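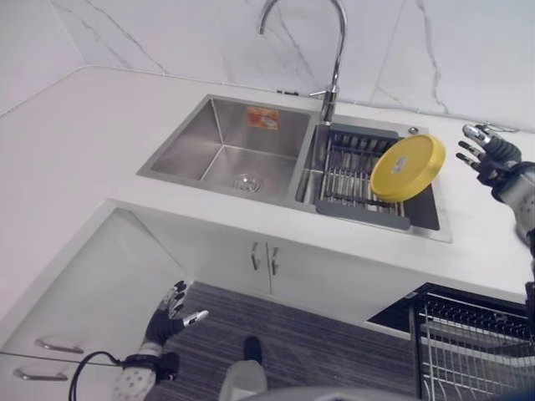 Who is responsible for the kitchen when the robot is running?

The kitchen attendant on shift is responsible. The robot carries out the tasks the attendant has released to it, and the attendant can pause or cancel any of them.

Lurell and Nistor Extend Kitchen Automation to All Nine Staff Kitchens at Wultard Site

WULTARD, December 13, 2024 – Lurell, a developer of control software for two-handed mobile robots, and Nistor, an operator of office and laboratory buildings, today announced that the Wovar kitchen system will go into regular service in all nine staff kitchens at Nistor's Wultard site. The decision follows a trial in which Wovar handled dishwasher loading, unloading and sink clearing alongside the site's kitchen attendants. Regular service begins in February.

The Wultard site is the workplace of 129 people. Its kitchens are shared and are used throughout the working day. Until the trial, attendants walked a fixed round, loaded and emptied each dishwasher by hand, wiped the counters and restocked cups, coffee and towels. Loading and unloading took up the largest share of the round and set its pace, as a full machine in one kitchen delayed the work in the next.

Under the new arrangement, handling of dishes passes to Wovar for most of the day. Attendants keep the work that calls for judgment about food, hygiene and supplies. They also approve each dishwasher cycle before it starts.

Scope of the tasks

Wovar is cleared for four task groups at the Wultard site: moving used dishes from the counter or sink to the dishwasher rack, moving clean dishes from the rack to the shelf or drawer, setting lids and large items on the sink rack to drain, and opening and closing dishwasher drawers and doors. Each task group has its own release in the attendant's tablet. A group that has not been released cannot be started by the robot or by office staff.

The system does not handle sharp knives, broken glass, open food containers or personal belongings. When it meets an item it cannot classify, it leaves the item in place, marks the position on the kitchen plan and continues with the next one. The attendant clears marked items on the following round. During the trial, the items most often left in this way were mobile phones, keys and lunch boxes with contents.

Plates with food residue are loaded without rinsing if the residue is thin. Thicker residue is left for the attendant, who scrapes the plate and returns it to the counter. Nistor considered adding a rinsing task and decided against it for the first stage of service. Running water at the sink makes the position of small items harder to detect, and the dishwashers installed at Wultard are rated for unrinsed plates.

"The trial told us which parts of the round could be handed over and which could not," said Despina Mihăilă, head of deployment at Lurell. "Loading a rack is a well-bounded task. Deciding whether a half-full container on the counter is somebody's lunch is a different kind of task, and we have left it with the people who know the building."

Trial results

The trial covered nearly 2000 dish transfers. A transfer is logged when one item has been picked up, moved and released at its target. Plates and bowls were the most reliable classes. Cups were reliable when standing upright and less so when lying on their side, and the rack procedure was changed during the trial so that a tilted cup is regrasped only when it blocks a neighboring slot. Flat lids proved difficult on smooth countertops. A fingertip motion that slides the lid to the counter edge before lifting was added to the software for this case.

Cycle time per item is longer than for an experienced attendant. Lurell and Nistor do not plan around matching it. The relevant measure at Wultard is whether a kitchen is ready for use at the start of the morning, at midday and in the late afternoon, and staffing has been planned on that basis.

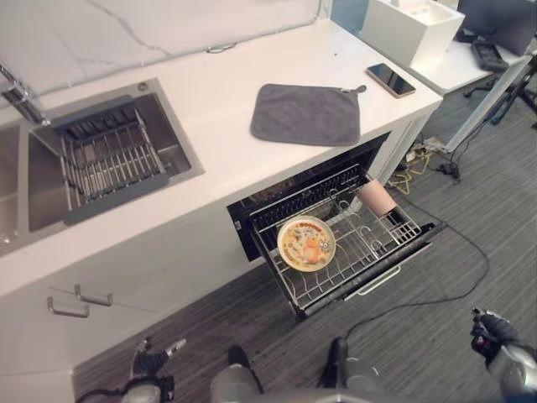 Will the kitchen attendants lose working hours under the new arrangement?

Contracted hours stay the same. The time released from dish handling goes into supply ordering, refrigerator checks, surface hygiene and supervision of the system, and all four are now listed in the attendants' job description.

Changes for site staff

Tamara Onu, kitchen services lead at Nistor, supervised the trial from the operator side and rewrote the shift plan for regular service.

"The round used to be built on the dishwashers," said Onu. "You emptied one, you filled it, you went to the next kitchen, and anything else had to fit in between. Now the round is built on checks. My team spends less time bent over a lower rack and more time looking at what is in the refrigerators. There is more reading and tapping on a tablet than before, and not everyone on the team likes that part."

Attendants receive two training sessions before they are signed off to supervise the system. The first covers task release, pause and cancel, and the kitchen plan. The second takes place in a working kitchen and covers recovery: what to do when the robot has stopped with an item in its hand, how to bring an arm to its rest position, and how to report a fault so that it can be traced in the log. Refresher training is given when a new task group is released.

Office and laboratory staff do not need training. They are asked to leave used dishes on the counter or in the sink, and to keep the floor in front of an open dishwasher clear while the robot is at work. Staff may continue to load dishes themselves. The system checks the state of the rack before each placement and does not rely on a stored layout, so a plate put in by hand does not disturb the task.

A standing feedback item has been added to the monthly site meeting. Comments made during the trial led to two changes. Working speed was reduced when a person is in the kitchen, and the robot no longer begins a task during the midday break unless an attendant is present.

Preparation of the kitchens

Nistor has carried out minor work in the kitchens ahead of regular service. Countertop lighting has been evened out to limit glare on polished sinks and faucets. Dishwasher racks have been set to a common height where the model allows it, and cabinet contents follow one layout in every kitchen. Floor cables will be rerouted wherever they cross the robot's path. No cabinets, sinks or appliances have been replaced.

Mihăilă said that the decision to work with existing fixtures set most of the engineering requirements. "Door pulls, bar handles and wire racks were all made for human hands," she said. "We kept to two arms and fingered hands for that reason. The cost is in control effort – a wire rack moves slightly when you touch it, and the placement has to follow."

Data and logging

Camera data is processed on site and used to locate dishes, fixtures and people. Task logs contain the item class, the target position and the outcome of each transfer. They do not record who used a dish or left it on the counter. Attendant actions on the tablet are logged by shift. Nistor has agreed with its staff representatives that neither set of logs will be used to assess individual performance.

Schedule

Kitchens will be connected in sequence, beginning with those used in the trial. A kitchen goes into regular service once its attendants have been signed off and the fixture check is complete. Lurell will keep a support engineer on site during the first stage. A review of the task groups, including the open question of rinsing, will be held after all kitchens are in operation.

About Lurell

Lurell develops control and supervision software for two-handed mobile robots used in indoor service work. Wovar is its system for shared kitchens.

About Nistor

Nistor operates office and laboratory buildings and provides kitchen, reception and maintenance services to the companies that rent them.

Press contact: Lurell press office, Wultard. Technical information on the Wovar task groups is available on request.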